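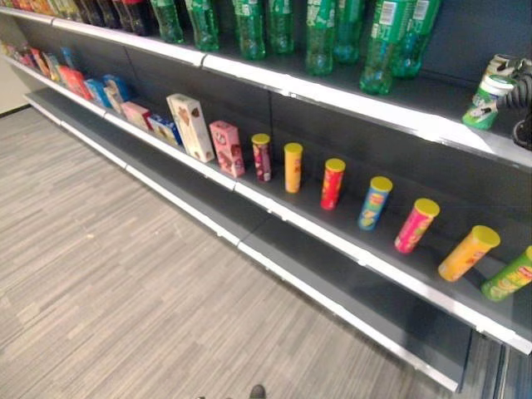 Dorthorpe College Robotics Club
Minutes of the August project meeting

The meeting was called to order at 4:10 p.m. Vesna Karagiannis presided; Ningsih Simanjuntak recorded. The minutes of the previous meeting were approved as circulated.

1. Shelf restocking project
N. Simanjuntak reported that the team has logged 122 pick attempts toward the 798 required for the Sundaram Cup entry. The grasp settings will be reviewed before the next session.

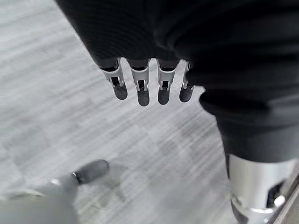 2. Hand maintenance
The maintenance budget was discussed at length. A balance of 60 dollars remains for the term. Members noted that the linkage parts inside the pale joint housings can be seen between the side plates, and asked that these gaps be added to the inspection list. Purchase of spare pins was deferred – V. Karagiannis will request a price from Dosdale.

3. Entry documents
The written report is limited to 2 pages. A draft is due to the chair by noon on the day before the next meeting.

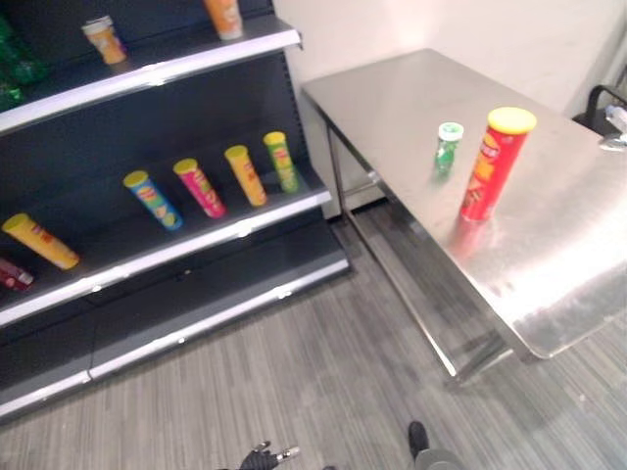 Question from the floor: Who may operate the robot during the competition?
Reply from the chair: Any registered member who has passed the club safety test.

4. Other business
The request from the Drorulness team for a joint practice was approved without objection.

Adjourned at 5:25 p.m.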